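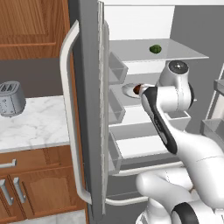

2 min read

Re: [follthorpe-users] Fridge task, teleop or hand guiding?

Afternoon all,

Replying to the question from July, quoted here so nobody has to dig through the archive:

> We have the Lerura kitchen loaded and want to show the arm the
> fridge task. Is it worth driving the simulated arm remotely, or
> should we guide the real one by hand, record the joints and play
> that back in the simulator? We have one person and not much time.
> Also, where do you start and stop a recording?

I have tried both on this kitchen and would drive it remotely. Hand guiding felt quicker at first, but the joint recordings needed a lot of fixing before they lined up with the shelves, and our arm on the bench is not mounted at the same height as the one in the simulator. I recorded 39 runs by remote control with the Montes handset and kept 34. The other runs went because I had bumped a door bin or let go of the food too high.

Settings and habits that worked for me:

Turn the handset speed down to 3 before the gripper goes past the doors. I use 4 outside the fridge and nothing higher.

Keep the wrist below the top shelf while you work on the middle one. The shelf is clear glass and its front edge is easy to lose when you are watching the food. The green item up there stays where it is in this task, so if you knock it, scrap the run.

Come at the dish from the side, with the gripper a little above the rim. If you come straight in from the front, the hand hides the dish and you end up guessing.

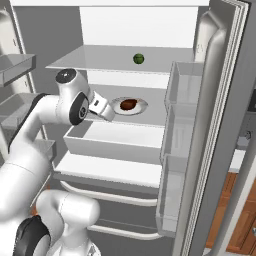 Gripper by the left rim of the plate, middle shelf.

On starting and stopping: I start with both doors already open and the arm outside, and stop once the gripper is clear of the shelf again. Opening the doors is a separate task in my set. Please don't join the two into one file – the Terkinska converter splits on gripper events and makes a mess of the long ones.

One thing I have not sorted out is pauses. I tend to stop for a moment before closing the fingers, and the trained arm copies that and sometimes sits there. Trimming the still parts helped a bit. If anyone has a better way, please post it to the list.

I can put my handset config in the shared folder if it is any use.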